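Skolleck two-arm folding cell – planning and ordering
Dultodau Equipment / Benchtop cells / Textiles

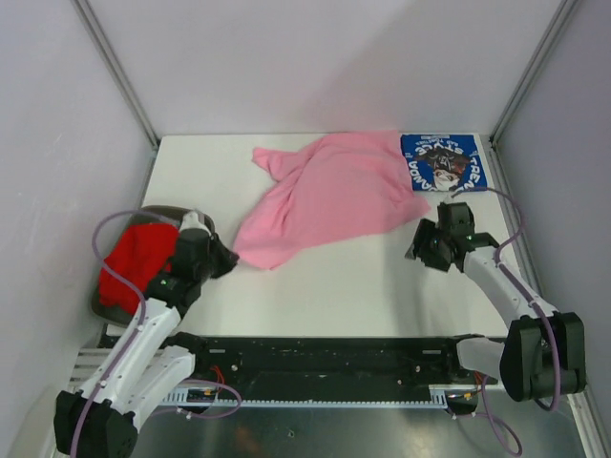
Two-arm cell with mixed garments on the white table.

The Skolleck cell is a benchtop unit for trying out garment handling before you commit to a full line. Two arms share one table inside a walled enclosure. It suits laundries, returns centres and college workshops that want to find out which items can be folded by machine and which are better left to staff.

Most buyers start with one cell. If you are planning for more than one, talk to us before you order, as the power and floor layout are easier to settle in one go.

What is in the price
Two arms with grippers, table, enclosure frame and walls, controller, cabling and one day of setup at your site. Delivery within mainland Britain is included. Operator training is quoted separately, and so is any work your own electrician has to do beforehand.

What is not in the price
Feeding and stacking equipment. The cell works on what is put in front of it, and somebody has to bring garments in and take them away. Buyers who leave this out of the budget tend to come back for it within the year. Allow for a trolley on each side and a member of staff for part of each shift.

Spare gripper fingers are also extra. Order a set with the cell. They are small parts, but waiting for them to arrive can stop the work.

Space and services
Leave 600 mm clear behind the enclosure for the cable runs and for getting at the back panel. The front should be open so that the operator can reach the table. A standard 13 A socket is enough for the cell itself. The controller needs its own network point if you want to save job records centrally. Wireless will do for a trial, but we don't support it for daily use.

The floor should be level and firm. Upper floors are fine in most buildings – send us a plan if you are unsure.

Choosing your test garments
Send us a list of what you handle before the site visit. T-shirts, shirts and small cloths are the usual starting point. Include some badly crumpled items and some with large prints, in the state they normally reach your tables. A trial run on neatly laid samples gives you a figure you won't see again.

Tell us about linings, hoods and heavy knitwear. These take longer to set up and may need the Tola gripper, which is priced on request.

Lead time and payment
Cells are built to order and leave us 12 weeks after the deposit is paid. The balance is due on delivery. Orders placed after the end of November are scheduled for the new year.

Hire is available for a minimum of 4 months. Half of the hire paid is taken off the price if you buy the same cell at the end of the term.

Running costs
Budget for a yearly service visit, one set of gripper fingers and a replacement table surface every second year. The Kennedy service plan covers the visit and parts. Without it, call-outs are charged by the day plus travel.

Contact
Sales and site visits: Thabiso Masilela
Service plans and spares: Vernon Després

Page updated Jan 7, 2025. Prices are given by written quotation only and exclude VAT.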